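Hemedum Household Wiring Glossary

Version 7, updated in June

Overview

Hemedum is a word list for people who write or translate instructions about home electrical fittings. It pairs the terms used in product sheets with the words people use at the hardware store counter. The list began as a shared spreadsheet kept by Ningsih Liem and Aslak Bakke while they were editing installation leaflets, and it was moved into this repository when the spreadsheet got too slow to sort.

The current release has 217 head terms in English. Most have Indonesian and Norwegian equivalents. Coverage in Norwegian is thinner for older fuse types, and several of those rows are blank.

Files

terms.csv
One row per head term. UTF-8, comma separated, with a header row.

variants.csv
Everyday and regional names, linked to terms.csv by term_id. A term can have any number of variants, including none.

notes.txt
Longer remarks on usage, in alphabetical order by head term.

CHANGES.txt
What was added, merged or dropped in each version.

Columns in terms.csv

term_id: a short code that stays the same between versions
head_term: the preferred English term, lower case, singular
group: outlet, switch, cable, protection, enclosure or tool
def: a definition in one sentence
id_term: Indonesian equivalent
no_term: Norwegian equivalent
checked_by: initials of the last person to review the row

How terms were chosen

Yanti Tarigan collected candidate terms from leaflets, store catalogs and questions sent in by readers. A term was kept if it turned up in at least two unrelated sources. Weidong Tian wrote the definitions and Syahrul Ismail checked the Indonesian column. Trade names were left out unless people use them as ordinary words.
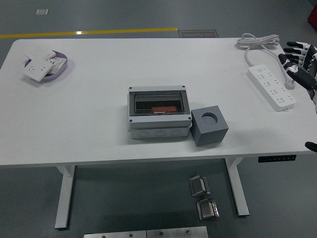
Some pairs caused more argument than others. "Wall plate" and "faceplate" are treated as the same term, with "wall plate" as the head. "Power strip" is the head term for what British leaflets call an extension lead with several sockets, though a single-socket extension lead has its own row. "Distribution box" covers the small household kind only. "Panel" and "consumer unit" are listed as variants with a note, and anyone translating from older manuals should read that note first.

Known problems

Plurals are missing from variants.csv.
The group "tool" is a leftover and may be dropped.
Two Norwegian rows still carry the spelling from version 5.
Excel may strip leading zeros from term_id. Import the column as text.

Corrections

Open an issue with the term_id in the title and say where you saw the word used. New terms need a source. Please don't send edits to terms.csv and variants.csv in the same pull request.

License

CC BY 4.0. Credit "Hemedum contributors".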